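로봇은 어떻게 일을 배울까요?
사람이 손으로, 또는 멀리서 가르쳐 주는 방법

어린이 과학 읽기 / 로봇과 자동화

여러분은 신발 끈 묶는 법을 어떻게 배웠나요? 아마 누군가가 옆에서 천천히 보여 주었을 것입니다. 손을 잡고 함께 끈을 당겨 준 사람도 있었을 것이고요. 말로만 설명을 들었다면 훨씬 어려웠을 것입니다. "왼쪽 끈을 오른쪽 끈 위로 넘기고, 그 밑으로 넣어서 당겨." 이 말을 듣고 한 번에 따라 할 수 있는 사람은 많지 않습니다.

로봇도 비슷합니다. 로봇에게 일을 시키는 방법은 여러 가지가 있는데, 이 글에서는 사람이 직접 보여 주는 방법을 알아봅니다. 이 방법을 '시연'이라고 합니다. 시연은 실제로 해 보인다는 뜻입니다.

명령만 적어 주면 안 될까요?

예전부터 공장에서는 로봇에게 명령을 하나하나 적어 주었습니다. "팔을 오른쪽으로 30도 돌린다. 아래로 20센티미터 내린다. 집게를 닫는다." 같은 자리에 같은 물건이 늘 놓여 있다면 이 방법으로도 충분합니다.

그런데 사무실이나 집은 공장과 다릅니다. 책상 위의 물건은 매일 자리가 바뀝니다. 서랍은 어떤 날은 닫혀 있고 어떤 날은 조금 열려 있습니다. 서류철은 똑바로 놓여 있기도 하고 비스듬히 놓여 있기도 합니다. 이 모든 경우를 미리 명령으로 적으려면 끝이 없습니다.

그래서 연구하는 사람들은 다른 방법을 씁니다. 사람이 로봇의 몸을 움직여서 일을 여러 번 해 보이고, 로봇은 그때의 움직임을 모두 기록합니다. 나중에 컴퓨터가 그 기록을 모아서 공부합니다.

손으로 가르치기

첫 번째 방법은 로봇의 팔을 사람이 직접 잡고 움직이는 것입니다. 어려운 말로 '직접 교시'라고 합니다. '교시'는 가르쳐 보인다는 뜻입니다.

이 방법을 쓸 때는 로봇 팔의 관절에서 힘을 살짝 빼 둡니다. 그러면 사람이 팔을 밀거나 당길 때 부드럽게 따라옵니다. 사람이 로봇의 팔을 컵까지 데려가고, 다시 선반까지 데려갑니다. 그동안 관절 안에 있는 센서가 "지금 팔꿈치는 이만큼 굽었다" 하고 계속 적어 둡니다.

배우기 쉽다는 점이 좋습니다. 조종기가 없어도 되고, 로봇의 팔이 얼마나 무거운지도 손으로 느낄 수 있습니다. 하지만 손가락이 여러 개 달린 로봇에게는 잘 맞지 않습니다. 손가락마다 관절이 있는데, 사람이 그 많은 관절을 한꺼번에 잡고 움직일 수는 없으니까요. 또 사람이 로봇 바로 옆에 서 있어야 해서 로봇의 카메라에 사람의 팔이 자꾸 찍힙니다.

멀리서 가르치기

두 번째 방법은 '원격 조종'입니다. 사람은 조금 떨어진 곳에 있고, 사람이 움직이는 대로 로봇이 움직입니다. 사람이 팔을 들면 로봇도 팔을 들고, 사람이 손가락을 오므리면 로봇도 손가락을 오므립니다.

사람의 움직임을 알아내는 도구는 여러 가지입니다. 손가락의 굽은 정도를 재는 장갑도 있고, 손에 쥐는 조종기도 있습니다. 머리에 쓰는 화면을 함께 쓰기도 합니다. 이 화면을 쓰면 로봇의 카메라가 보는 것을 사람도 볼 수 있습니다. 로봇의 눈으로 보면서 로봇의 손으로 일하는 셈입니다.

조종하는 사람을 '조종자'라고 부릅니다. Raltivano 연구실에서 일하는 조종자 이자티 사라기(Izzati Saragih)는 처음 이 일을 할 때 거리를 맞추는 것이 제일 힘들었다고 합니다. 자기 팔이라면 눈을 감고도 코를 만질 수 있지만, 로봇의 팔은 길이도 다르고 어깨의 높이도 다르기 때문입니다. 그래서 물건을 잡기 전에 손을 한 번 멈추고, 화면을 확인한 다음 손가락을 오므리는 버릇을 들였습니다.

로봇에는 눈이 여러 개

사람의 눈은 얼굴에만 있지만, 로봇은 카메라를 여러 곳에 달 수 있습니다. 머리에 단 카메라는 멀리까지 넓게 봅니다. 손목에 단 카메라는 손가락과 그 아래를 가까이에서 봅니다. 머리 카메라에서는 팔에 가려 안 보이는 것도 손목 카메라에서는 보일 때가 있습니다.
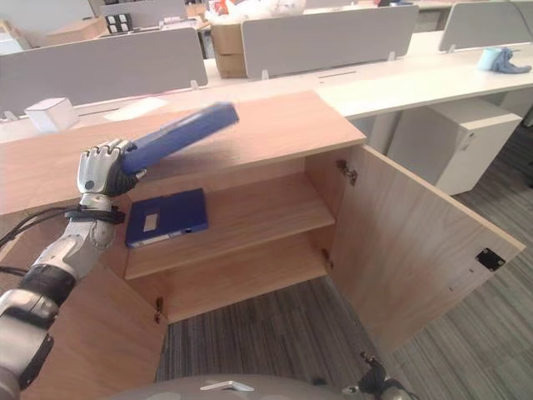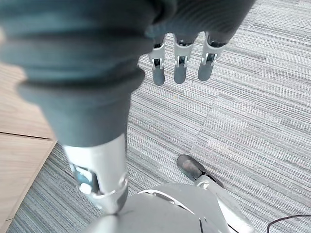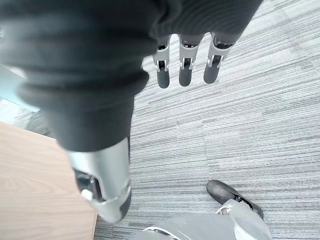
카메라마다 보는 모습이 다르기 때문에 컴퓨터는 여러 영상의 시각을 꼭 맞추어야 합니다. 머리 카메라의 영상이 손목 카메라보다 조금이라도 늦으면, 한쪽에서는 손가락이 닫혀 있고 다른 쪽에서는 아직 열려 있는 것처럼 보입니다. 그런 기록으로 공부하면 로봇은 언제 손을 오므려야 하는지 헷갈립니다. 그래서 기록을 시작하기 전에 시계를 맞추는 일부터 합니다.

무엇을 기록할까요?

시연을 한 번 할 때마다 여러 가지가 함께 저장됩니다.

카메라 영상: 로봇이 무엇을 보았는지 알 수 있습니다.
관절의 각도: 어깨, 팔꿈치, 손목, 손가락이 얼마나 굽었는지 나타냅니다.
조종자의 명령: 사람이 로봇에게 어디로 가라고 했는지 나타냅니다.
일의 이름: "서류철을 장에서 꺼내기"처럼 짧은 문장으로 적습니다.

관절의 각도와 조종자의 명령은 같은 것처럼 보이지만 조금 다릅니다. 사람이 "더 내려가" 하고 움직여도 손이 선반에 닿으면 로봇은 더 내려갈 수 없습니다. 두 기록을 비교하면 로봇이 무언가에 닿았다는 것을 알 수 있습니다.

몇 번이나 보여 주어야 할까요?

일에 따라 다릅니다. Polletero라는 이름의 연습 과제 모음에는 문 열기, 물건 옮기기, 서류 정리 같은 일이 들어 있습니다. 그 가운데 물건 하나를 상자에 넣는 쉬운 일은 시연을 53번 모았습니다. 문을 열고 안에 있는 것을 꺼내는 일은 955번을 모았습니다.

왜 이렇게 차이가 날까요? 문이 있는 장에서 물건을 꺼내려면 순서가 있습니다. 문을 열고, 손을 안으로 넣고, 물건을 잡고, 선반에 부딪히지 않게 빼내야 합니다. 앞에서 조금 잘못하면 뒤에서 더 크게 잘못됩니다. 문을 반만 열면 팔이 들어가지 않고, 물건의 끝만 잡으면 들어 올릴 때 손에서 빠집니다.

똑같은 시연만 되풀이하는 것도 좋지 않습니다. 물건을 왼쪽에도 놓아 보고 오른쪽에도 놓아 보아야 합니다. 빛이 밝을 때도 해 보고 어두울 때도 해 봅니다. 그래야 로봇이 자리를 통째로 외우지 않고 물건을 보고 찾아가게 됩니다.

실수한 기록은 버릴까요?

물건을 떨어뜨리거나 문에 손을 부딪힌 시연도 생깁니다. Onuoha 팀의 유스티나스 모츠쿠스(Justinas Mockus)는 실수한 기록을 따로 모아 둡니다. 한번은 기록을 다시 살펴보니 118개에서 손이 물건에 닿기 전에 손가락이 먼저 닫혔습니다. 조종자들에게 이것을 알려 주고 다시 연습했습니다.

실수를 했다가 바로잡은 기록은 오히려 쓸모가 있습니다. 물건이 조금 미끄러졌을 때 손을 내려 다시 잡는 모습이 들어 있으면, 로봇은 일이 잘못되었을 때 어떻게 하면 되는지도 배웁니다. 하지만 바닥에 떨어뜨리고 그대로 끝난 기록은 공부에 넣지 않을 때가 많습니다.

배운 다음에는 시험을 봅니다

기록이 모이면 컴퓨터가 공부를 시작합니다. 컴퓨터는 "이런 모습이 보일 때 사람은 팔을 이렇게 움직였다"는 것을 수없이 맞추어 봅니다. 처음에는 많이 틀리지만 조금씩 사람의 움직임에 가까워집니다. 공부에는 몇 시간이 걸리기도 하고 며칠이 걸리기도 합니다.

그다음에는 조종자 없이 로봇이 혼자 해 봅니다. 이때도 사람이 가까이에서 지켜보고, 손에는 멈춤 단추를 들고 있습니다. 로봇이 이상하게 움직이면 바로 단추를 누릅니다. 사람 크기의 로봇은 무거워서 팔에 부딪히면 다칠 수 있습니다. 그래서 로봇이 움직이는 동안에는 팔이 닿는 곳 안으로 들어가지 않습니다.

집에서 해 보는 원격 조종 놀이

두 사람이 필요합니다. 한 사람은 로봇이고, 한 사람은 조종자입니다.

1. 책상 위에 공책 한 권과 지우개 하나를 놓습니다.
2. 로봇이 된 사람은 눈을 감고 책상 앞에 앉습니다.
3. 조종자는 뒤에 서서 말로만 시킵니다. "오른손을 앞으로. 멈춰. 조금 왼쪽." 지우개를 공책 위에 올리면 성공입니다.
4. 이번에는 조종자가 로봇의 손목을 살며시 잡고 움직여 줍니다.
5. 역할을 바꾸어서 한 번 더 해 봅니다.

말로 할 때와 손목을 잡고 할 때, 어느 쪽이 더 빨랐나요? 로봇 역할을 할 때 어떤 말이 가장 알아듣기 어려웠는지도 적어 보세요.

낱말 풀이

시연: 어떤 일을 실제로 해서 보여 주는 것.
직접 교시: 로봇의 팔을 손으로 잡고 움직여서 가르치는 것.
원격 조종: 떨어진 곳에서 기계를 움직이는 것.
관절: 뼈와 뼈, 또는 부품과 부품이 이어져서 굽혀지는 곳.
센서: 빛, 힘, 각도 같은 것을 재는 부품.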